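Home / Work with us / Open positions

Furniture Tester and Assembly Writer (part-time, 20 hours a week)
Steltoldale workshop
Posted 2022-01-23

Troreo makes small tables, stands and shelves for apartments. Everything we sell ships flat and is put together by the customer. We are looking for one person to assemble our products the way a customer would, write down what goes wrong, and turn those notes into printed instructions that people can follow.

The job is based at our workshop in Steltoldale. It starts in March and is a permanent position. You would report to Svend Lykkegaard, who runs product support, and work most days with Henrik Fuchs in design. 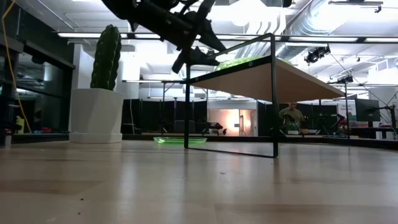

Most of our support mail is about the first ten minutes of assembly. Last year we received 2745 messages, and 582 of them came from people who had put a part on backward and didn't notice until the end. The drawings were correct in nearly all of those cases. The order of the steps was the problem, or a word that meant one thing to us and something else to the reader. Take a small stand with a thin black metal frame and a tan wooden board on top, with the board set at a tilt. To a designer it is clear which end should be the high one. A customer sitting on the floor with the parts spread out needs to be told, and told before the board goes on.

What you will do

Assemble each new product at least twice, once with the draft instructions and once without.
Keep a written log of every step, including wrong turns.
Write and revise the assembly sheets in plain English. We use short sentences and no trade terms.
Answer a share of the support mail, usually one morning a week.
Sit in with customers who have agreed to be watched while they build. You take notes and stay quiet.
Check printed proofs against the real parts before they go to the printer in Fedthorpe.

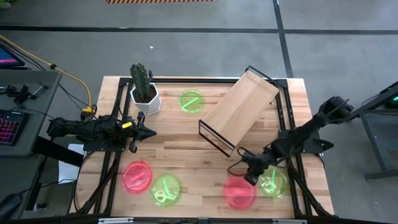

Wooden tabletop with light butcher-block grain and a red plate.

What we are looking for

You can write clearly and you don't mind having your text cut. You are patient with small parts. You can lift 40 pounds and are able to kneel or work on the floor for part of the day. You have used hand tools, though you don't need to be good with them. Somebody who is very good with them may find the work slow.

A degree is not required. Past hires for this kind of work have come from libraries, bike shops and restaurant kitchens. Experience with page layout software is useful, and we will train you if you don't have it.

Spanish or French at reading level is a plus. Our sheets are translated by Siliņa, an outside agency, and it helps when somebody here can catch an odd line before it goes out.

Hours and pay

Twenty hours a week, Monday through Thursday, either mornings or afternoons. Please say in your application which you prefer. The pay is $2206 a month before tax. You get paid vacation, paid sick days and a share of the health plan premium. There is free parking behind the building, and the bus stops at the end of the road.

This is not a remote job. Layout and mail can be done from home on occasional days by agreement with Svend.

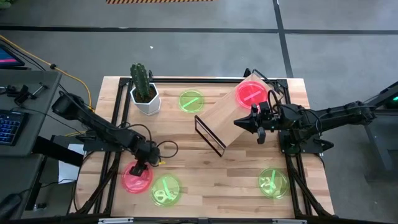
The workshop is heated in winter but has no air conditioning. Sanding and cutting are done in a separate room, and we supply ear protection, gloves and knee pads. The building is all on one level. If you need a change to the space or the schedule to do this job, tell us and we will try to work it out before your first day.

How to apply

Send us a resume of no more than two pages and a sample of your writing. The sample should be a set of instructions for something you know how to do, such as changing a bike tube or repotting a plant. One page, no pictures. Please don't send a cover letter.

We will invite six people for a paid half-day trial. You will put together one of our shelves, write up the first five steps, and talk it over with Henrik. We pay for the half day whether or not we offer you the job.

Applications go to Svend Lykkegaard at the workshop, by mail or through the form on our contact page. Everyone who applies will get a reply. If you applied for the warehouse opening last fall you are welcome to apply again, and you can ask us to use the resume we have on file.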